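4. The vanishing first husband: how celebrity pages handle a former spouse

4.1 Material

The pages discussed in this section come from a set of 300 collected by the second author between June and the end of the following spring. All of them concern the marriages of screen actors, singers or television presenters, and all of them promise in the title to say where a former husband or wife is now. We left out printed magazines, which have lawyers, and fan forums, which have manners of their own. What remained was the middle ground of the entertainment web: short pages, unsigned or signed with a first name, written quickly and copied often.

Coding was done separately by the two of us (Thakur and Sakalauskas) and compared afterwards. Where we disagreed, we talked until one of us gave in. The one giving in was usually Thakur, who had the train to catch. Agreement was good on simple matters such as whether a wedding was mentioned, and poor on whether a sentence contained any information. We ended up calling this last category "padding" and treating it generously. A sentence that told the reader a singer "has been married in the past to a former spouse" was counted as information on the grounds that it ruled out her having married a current one.

4.2 The promise and the delay

The typical page opens by saying that people are curious. Who these people are is left open. They have been wondering, they have taken to the internet, they want to know. The curiosity is said to be sudden and widespread, even when the divorce in question took place before some of the readers were born. Only after this does the page name the former spouse, and it then leaves him or her at once in order to give a full account of the famous person's career.

We measured this delay in words, counting from the first line of the body text to the first fact about the former spouse other than a name. In the longest case it came to 1830 words. The page, about a soap actress we shall call Nishad after the village where her series is set, covered her schooling, two dance competitions, a perfume and a lawsuit over a hedge before saying of her first husband that he "keeps a low profile". That was also the last fact. A reader who had come for the husband would have learned a good deal about hedges.

The delay is easy to mock, and we have just done so, but it has a structure. Material about the famous partner is plentiful and can be lifted from elsewhere. Material about the other one has to be found, and the person may not wish it to be. The page therefore spends what it has. Writers on older gossip columns have noted the same habit in print, where a paragraph on a duchess might carry her gardener, her dog and her views on fish before it reached the divorce. The difference is that a column had a fixed space to fill and would be cut from the bottom. The web page has no bottom to speak of, and the former spouse is kept there.

4.3 Sources and circles

In 200 of the pages, no source of any kind was given for the statements made about the former spouse. Among the rest, the most common source was another page in the set. We traced several of these chains by hand. The best of them concerned the drummer of a group called Fleltard, whose first wife was reported to be "running a bakery in the north". One page credited a second, the second credited a third, and the third credited the first, adding that it had been able to confirm the story. The bakery grew as it went round. It began as a bakery, became a chain, and by the time it returned to its birthplace had won a prize for rye bread.

Small errors of this kind help the researcher a great deal, as a dye helps a plumber. A wrong spelling of a bride's middle name let us follow one account through 20 pages, and every one of them kept the error while changing nearly everything around it. Ordinary words were swapped for near neighbours, evidently to hide the copying. "Light" became "glow", "show business" became "exhibition trade", and a man's stepdaughter became, in a single unlucky case, his staircase daughter. Sakalauskas has argued elsewhere that such swaps should be treated as a dialect. Thakur thinks they should be treated as vandalism. We have kept the neutral term "rewording" throughout.

4.4 Pictures and their neighbours

Pictures were coded only for their position, not for their content, as it became clear in the pilot round that the two had little to do with each other. A picture usually sat between two paragraphs, at the point where the page turned from career to marriage, and was followed by a question set out on a line of its own. The layout in Figure 3 keeps to that order, with the question and reply worded as they most often were across the set.

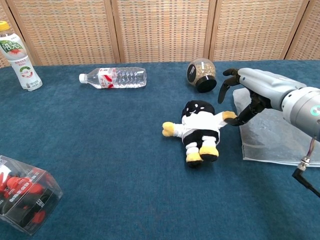
Where is the former husband now?

He is said to be living privately and has not spoken in public about the marriage since the divorce was made final.

Figure 3. Position of picture, question and reply in the middle of a former-spouse page.

The reply deserves a closer look. "Is said to be" does a great deal of work with no visible means of support. "Living privately" describes most of the population. The claim that he has not spoken in public sounds like the result of a search, though we found no sign on any page that a search had been made, and in two cases the former husband had in fact given long interviews, one of them to a radio programme that he himself presented. The sentence has the calm tone of a finding. Its real content is that the writer stopped there.

It would be wrong, however, to say that readers are deceived. Comments under the pages suggest that many of them know quite well what they are getting. One, under a page about the comic actor in the series Prolitz, read simply: "scrolled all this way for LIVING PRIVATELY". It had been liked by more people than had commented. Others used the space to supply what the page had not. A woman who said she had been at the actor's first wedding gave the name of the hotel, the weather and a firm opinion of the buffet. We could not check any of it, but it was the only account in our material to mention that the couple had seemed happy.

4.5 Wives and husbands compared

Former wives and former husbands are not treated alike. A former wife is nearly always introduced by what she lost or kept: the house, the children, the surname. A former husband is introduced by his job, or by the fact that his job is unknown. Where the job is known and modest, the page tends to sound let down on the famous partner's behalf. One presenter's first husband was described three times as "just a surveyor", and once, more hopefully, as "a businessman in surveying".

Second spouses fare better than first ones, perhaps because the newer marriage left more behind it on the web. First spouses from before a career began are the hardest to write about and the most often promised in titles. The clearest example is the page on the singer of "Nurklow", a hit that outlived both of her marriages. Her first husband appears in the title, in the web address and in a heading halfway down, and the paragraph under that heading is about her tour.

We return to this page in Section 5, where we look at what happened to it when the singer married for a third time and the title had to be changed to include everyone.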